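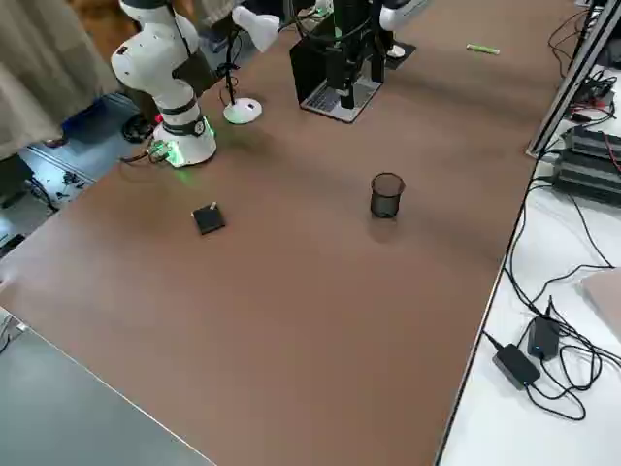 Arndale, June

I began the morning with the radiator model again. Climum installed the new version of the solver in the night, and I wanted to see if my old case still gives the same answer. It does not. The hot corner of the panel is now 12 degrees lower than in May, and I did not change one node.

First I thought it was my mistake, as usual. I opened both input files side by side and compared them line by line until my tea was cold. The geometry is the same and the materials are the same. Then I found a small note in the release text: the number of rays for each surface is now 500 by default, and before it was much higher. So my view factors are rougher than they were. I put the old value back and started the run, which needs most of an hour on this computer.
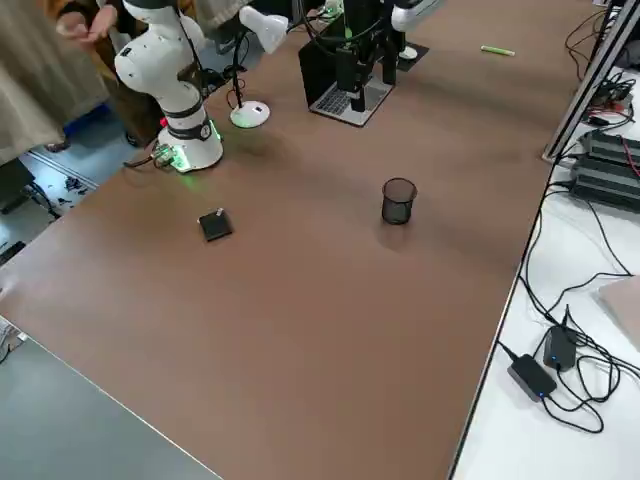 While it was running I wrote to Hubert Czarnecka at Pruswood, who has the test results from the winter. He answered quickly and very politely, but he sent the wrong table. I asked again. The second table has 456 rows and the time is in minutes, so I must convert it before I can put it next to my curves. I do not mind this kind of work. It is quiet, and I can listen to the radio.

The run finished a little after two. With the old number of rays, the corner is at 293 kelvin, very near to the measured value. I was so pleased that I walked to the kitchen and back for no reason.

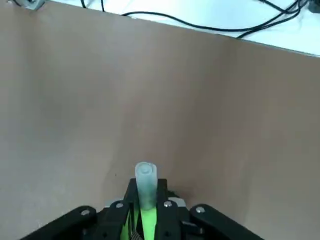
The contact between the panel and its bracket is still the weak part of my model. I use one value for the whole joint, and Vakulenko wrote in the margin of my last report that this is "brave". I think it was a joke, but I am not certain. Tomorrow I will divide the joint into four pieces and see which one matters. The cables I have never put in the model at all. There are black ones looping over the white tabletop beyond the edge of the board, and when I look at them I think of all the heat that can leave by such a thin path. I should add at least one conductor for the harness – even a simple guess is better than zero.

I saved everything in two places and wrote the ray number in big letters on the first page of my notebook. Hubert wants to speak at nine. I still have to read the chapter about transient steps before that.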